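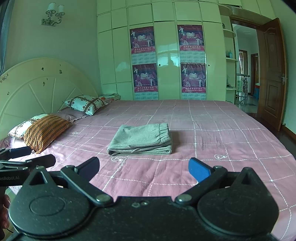
夹爪开度读数漂移:叠衣任务的停采、排查和恢复

十月的叠衣采集中途停了一次,原因是手持夹爪的开度读数出了问题。停采期间又查出一处夹手的隐患,两件事放在这一期一起说清楚。还在家里做采集的各位,请把最后的“恢复采集前要做的事”看完再开机。

先说结果。受影响的录制一共233段,已经全部从训练集里撤下,其中一部分经过修正会放回去,剩下的作废。作废的段落照常计入各位的工作量,不需要补录。有一位采集员右手食指被连杆夹出淤血,皮肤没有破,当天在家冰敷,之后没有再发展。Moststead 测试间的机械臂在试运行时把衣物顶到床垫上,触发了力保护停机,设备没有损坏,旁边没有人。

问题是怎么发现的

最早的迹象出现在 Moststead。那边的测试间用一张铺好的床做叠衣测试,机械臂跑的是用上一批采集数据训练出来的模型。测试流程里有一步是抓裤腰:夹爪张开,下探到松紧带两侧,合拢,提起,往裤脚方向对折。上一版模型在这一步很稳,新版模型跑到这里,夹爪没有张到位就往下走,右指没有落到裤腰外侧,压在了裤腰上面。机械臂继续下探,末端受力超过上限,停机。

值班的同事第一反应是视觉的问题。那天测试用的是深色裤子配浅色床单,之前也出现过把褶皱认成边缘的情况。于是换了一条灰色针织裤重跑,还是一样。再换毛巾,毛巾这一步张开的幅度要求小,跑得很正常。又换回裤子,又停机。记录上写的是“疑似边缘识别错误,待复现”,当晚就收工了。

第二天 Ondside 负责训练的同事把模型输出的夹爪指令单独拉出来看,才看到模型给的张开量普遍偏小。模型是照着数据学的,数据里手持夹爪在抓裤腰之前张到多大,它就张多大。于是问题回到了采集端。

正常的手持夹爪,两指完全张开时,指垫之间的距离是88毫米。出问题的那一套,在实物已经完全张开的时候,日志里写的是70毫米。视频里看得很清楚,两个手指张到了头,指垫分得很开,日志曲线却在一个偏低的位置拉平了,像是操作的人故意没有张满。

如果只看曲线,看不出异常。它很平滑,没有跳点,也没有丢帧,合拢时还能回到零。我们的自动质检脚本检查的正是跳点、丢帧和回零,所以这些段落全部通过了质检。这是脚本的漏洞,不是采集员操作的问题。各位在录制时没有任何办法从手机界面上看出来,因为界面上那个开合指示条显示的是相对值,张到头就是满格。

故障原因

夹爪的结构用过的人都熟悉:机身上左右各有一个圆形的转轴壳,中间是铆接的连杆,连杆斜着往前推两根手指。扣动手柄,连杆收拢,手指跟着合上;松手,弹簧把它推开。开度由装在一侧转轴壳里面的角度传感器读出来,再换算成指垫之间的距离。

传感器的磁环是用一颗小紧定螺钉固定在转轴上的。螺钉松了以后,磁环不会马上空转,它和轴之间还有摩擦,所以在小角度范围里跟得很好,到了大角度、弹簧把手指弹到限位的那一下,轴停住了,磁环因为惯性和间隙滑了一点。慢慢合拢的时候,固件检测到两指接触,又会自动把零点拉回来。这样一来,零点永远是准的,误差全部堆到了张开的那一头。

自动回零这个功能是夏天加上去的。加的时候是为了省掉每次开录前手动校零的步骤,当时大家都觉得好用。它确实省事,也确实把这个故障盖住了。如果还是手动校零,螺钉松动的夹爪在校零时会报偏差,采集员会看到提示。我们在加这个功能的时候没有想到这一层,评审记录里也没有提到。

螺钉为什么会松,目前有两个因素,哪一个占得更多还没有定论。

一个是装配。Başaran 给我们供的那一批磁环组件,螺钉上的螺纹胶是在我们这边涂的。Horkdale 工作台的作业单写的是“涂胶后静置,再装入转轴壳”,静置时间那一栏是空的。装配忙的时候,涂完很快就装进去了,胶没有固化好。这一条是我们自己的问题,组件本身经过抽查,尺寸没有超差。

另一个是使用。叠衣任务里有大量快速张开的动作,松手就弹,弹到底有一声脆响。拿杯子、放餐具的任务很少这样用,手是慢慢松开的。同一批装配的夹爪,做厨房任务的那几套查下来螺钉都还是紧的。我们原来的耐久测试用电机带着手柄匀速开合,没有模拟松手弹开的冲击,所以测试也测不到。

灰尘也查过。拆开的夹爪里,转轴壳外面普遍有一层薄灰和布屑,在床上、沙发上做任务时容易沾上,传感器腔里面基本是干净的。灰尘和这次的读数漂移没有关系,不过清洁还是要做,后面会讲。

排查的范围

叠衣任务用过的夹爪一共13套,全部召回到 Horkdale 工作台拆检。每一套都是左右两只,左右手各拿一只,所以拆检是按只登记、按套归档。请注意,寄回的时候有几套左右混装了,箱子上贴的编号和机身上的编号对不上,工作台多花了不少时间去核对。以后寄回请不要拆散,从哪个箱子里拿出来就放回哪个箱子。

拆检的做法比较简单。先不拆,把夹爪夹在台钳的软垫上,用手松开手柄,让它自己弹到底,反复做很多次,然后用量块卡在指垫之间,对照日志读数。读数对的,再拆壳,用小扭力批试一下紧定螺钉。读数不对的,直接拆,拍照,记录磁环相对转轴滑了多少。

结果是,有的夹爪读数已经漂了,有的读数还准但是螺钉一拧就动。两种都按故障处理。读数还准的那些,录下来的数据可以用,但不能再发出去接着用。

有一只夹爪情况特别,拆开以后螺钉是紧的,读数却偏得厉害。后来发现是之前换过指垫,换上的指垫比标准的厚,固件里的参数没有改。这和本次故障是两件事,但表现一样,都是张开读数对不上。两指的指垫颜色不一样,是给视觉分辨左右用的,换的时候除了颜色要对,厚度也要对。仓库里那批厚指垫已经单独装箱封存。

数据怎么处理

撤下来的233段,我们分成两类。

第一类是画面里能看到两指张到限位、而且整段里螺钉的滑动量稳定的。这样的段落可以反推出一个修正系数,把张开段的读数重新拉回去。修正以后再和画面里的指垫间距对照,对得上的放回训练集,并在元数据里加上“开度已修正”的标记。Ondside 那边训练时可以选择带或者不带这部分。

第二类是滑动量在一段里面变来变去的。典型情况是刚开始录的时候读数正常,叠到一半,某一次弹开之后突然少了一截,之后再也没有回来。这种段落前后两半对不上,修正没有把握,直接作废。

有采集员问,能不能只剪掉后半段、留前半段。我们讨论过,没有这样做。叠一条裤子从摊平、对折、再对折到放好是一个完整的任务,留前半段会让模型学到折到一半就停手。少一些数据可以接受,这种半截的不能要。

另外说一下枕头和床单的问题。排查时有人怀疑是床上的东西干扰了视觉定位,比如格子床单、带花纹的枕套,或者柜门上贴的挂历。我们把花纹多的房间和花纹少的房间分开看了一遍,位姿轨迹没有差别,误差全在夹爪开度上。家里该是什么样就是什么样,不需要为了录制换床单,也不需要把墙上、柜门上的东西取下来。衣物花色杂一点、背景乱一点,对训练是有用的。需要收起来的还是原来说过的那些:带姓名、地址、电话的纸张,证件,以及家人正面的照片。

夹手隐患

这件事是在停采期间报上来的,和读数漂移没有因果关系,但同样出在夹爪的张开动作上。

一位采集员在叠完一条裤子之后,左手的夹爪没有放下,伸右手食指去拨右爪连杆之间的一团线头。右爪当时平放在床上,手柄被夹在被子的褶皱里,处在半合拢的位置。她拨线头的时候带动了夹爪,手柄从褶皱里脱出来,弹簧把连杆推开,手指夹在连杆和转轴壳之间。她立刻捏住手柄抽了出来,指腹有淤血。

手持夹爪没有电机,所以一直以来大家对它的戒心比较小,我们自己也是。安全说明里写了一整页机械臂的注意事项,手持夹爪只有一句“请勿将手指置于两指之间”。实际上两指之间并不危险,指垫是软的,合拢的力来自操作的人自己的手。危险的是连杆那一侧,弹簧推开的时候,连杆和壳体之间的缝会变小,而且张开不需要有人用力,松手就会发生。原来那一句话把人的注意力引到了错误的地方。

说明书已经改了,新的写法是:清理夹爪时,先让手柄完全松开,夹爪处于张开到底的状态,用毛刷或者纸片清理,不要把手指伸进连杆之间。夹爪处于合拢或者半合拢状态时,不要清理。

硬件上也有改动。Horkdale 做了一个薄的连杆护片,卡在两个转轴壳之间,从上面盖住铆钉和连杆的根部。第一版护片挡住了相机下沿的一部分视野,画面里手指的根部看不到了,这对视觉对位有影响,所以第二版削掉了前面的一块。试装下来,拿在手上没有碍事的感觉,弹开时会有一点摩擦声,是正常的。发回给各位的夹爪都会装好护片,请不要自己拆下来。

如果在使用中被夹到,不管轻重,都请在当天报上来。这次的淤血是停采以后填问卷时才提到的,离发生已经隔了一段时间。当事人觉得事情小,没有必要专门讲。我们希望小的也讲,报事故不影响结算,也不会因此收回设备。

Moststead 的停机

再补充一下测试间的情况,因为有几位看到了停机的录像,问是不是机械臂失控。

机械臂没有失控。它执行的是模型给出的动作,张开不够,照样下探,碰到衣物和床垫之后受力上升,超过上限就停了,这是保护功能在正常工作。但是有两点处理得不好。

第一,停机以后值班同事为了看清夹爪的位置,在没有按下急停的情况下走进了围栏。力保护停机和急停是两种状态,力保护停机之后机械臂仍然带电,从控制台点一下恢复就会继续动。当时控制台前没有人,没有发生什么,可是按规定必须先按急停再进去。这一条已经重新做了培训,围栏门上的开关也改成了联锁,门一开就断使能。

第二,同样的停机在当晚重复了好几次才收工。第一次停机之后换衣物再试是合理的,连续出现同样的停机就应该停下来找原因。现在的规定是,同一步骤连续两次触发力保护,当天不再跑这个任务,日志发给 Ondside 看过以后再定。

床垫上有一个浅的压痕,测试间的床垫本来就是消耗品,不换。

已经改了什么

固件:自动回零保留,增加了张开端的检查。夹爪每次弹到底时,固件会把读数和88毫米比较,偏差超过限值就在手机界面上弹出黄色提示,并在日志里记一个标志位。提示出现以后录制不会自动中断,请把手里的这件衣服叠完,停止录制,再按提示处理。

质检脚本:增加了满开度核对。每一段录制里至少要有一次张开到底的读数,没有的会被退回人工看。老数据也用新脚本重新跑了一遍,除了已经撤下的段落,没有发现新的。

装配:作业单上静置时间那一栏填上了,涂胶的日期和时刻写在转轴壳内侧的小标签上,没有标签的不许出库。螺钉拧紧之后再点一道漆线,漆线断开就说明动过。

耐久测试:加了弹开冲击的项目,做法是用一个小凸轮勾住手柄再突然放开。这台小装置是用旧的测试架改的,声音很大,放在 Horkdale 里间,开的时候请把门关上。

供货:已经和 Başaran 商量好,下一批磁环组件改用带预涂胶的螺钉,这样我们这边不再需要手工涂。在新组件到货之前,仍然按新的作业单手工涂胶。

还没有解决的

修正系数只对手指能张到限位的段落有效。叠小件的时候,比如袜子和童装,很多人从头到尾都不会张到底,这些段落没有参照点。目前的办法是看同一只夹爪在前后相邻段落里的表现来推断,推断不出来的就算作废。有没有办法直接从画面里量指垫的间距,Ondside 还在试,两指张开时指垫靠近画面两侧,镜头的畸变大,量出来的数还不够准。

冲击和胶没固化这两个因素各占多少,要等新装置跑完才知道。

护片长期使用以后会不会磨出粉末,也还没有数据。各位如果看到护片边缘发白或者有碎屑,拍一张照片发过来就可以。

还有一条和本次故障无关,顺带记在这里:有几位反映两只夹爪同时在画面里靠得太近时,左爪侧面会挡住右爪相机的一角。这不算故障,双手配合叠衣服时不可避免,不需要特意躲开,按平时的习惯做就行。

恢复采集前要做的事

收到寄回的夹爪以后,请按下面的顺序做一遍,左右两只都要做。

开箱后核对箱子编号和机身编号,左右不要对调。对不上的,先不要用,联系工作台。

看一下两指的指垫有没有装歪,颜色有没有左右弄反。

把手柄扣到底再松开,让它自己弹开,连续做几次。听到一声清脆的到位声是正常的,如果声音发闷,或者手指停在半路,请不要录制。

连接手机,更新固件。更新过程中不要扣动手柄。更新完成后界面会要求做一次满开度核对,松开手,等读数稳定,点确认。显示绿色即可使用,显示黄色请重做一次,还是黄色就装箱寄回。

把箱子里附的量块卡在两指之间,读数应当和量块上刻的数一致。这个步骤第一次开机时做,以后每换一个房间录制之前做一次。量块是塑料的,请不要放在暖气上或者阳光直晒的窗台上。

做叠衣任务时,松手的动作可以慢一点。不是要求各位改变习惯,快的时候照样快,只是在不赶的时候不用每次都让它弹到底。整段里有一两次张到底就够核对用了。

叠好的衣服放在床中间,停一下再结束录制,让最后的画面稳定下来。这是原来就有的要求,最近有些段落结束得太急,衣服刚放下就断了,后面的判定不好做。

录完以后,夹爪放在平的地方,手柄不要压在被子、枕头或者衣服下面。清理用毛刷,箱子里配了一把。转轴壳外面的灰每次收工刷一下,里面不用管,不要用嘴吹,也不要用湿布擦。

旧版安全说明请扔掉,新版在箱盖内侧的袋子里。新版只有一张纸,正面是手持夹爪,背面是寄回的方法。

各组的恢复时间由各自的联系人通知,还没有收到夹爪的组请先不要用备用设备录叠衣任务。备用设备没有拆检过,可以用来做厨房任务,叠衣的要等换下来检查以后再用。

停采期间的设备保管补贴按原来的标准发,和十月的结算一起到账。有疑问的段落编号可以直接回复这封通讯,写明夹爪编号和录制日期,我们会把处理结果发回去。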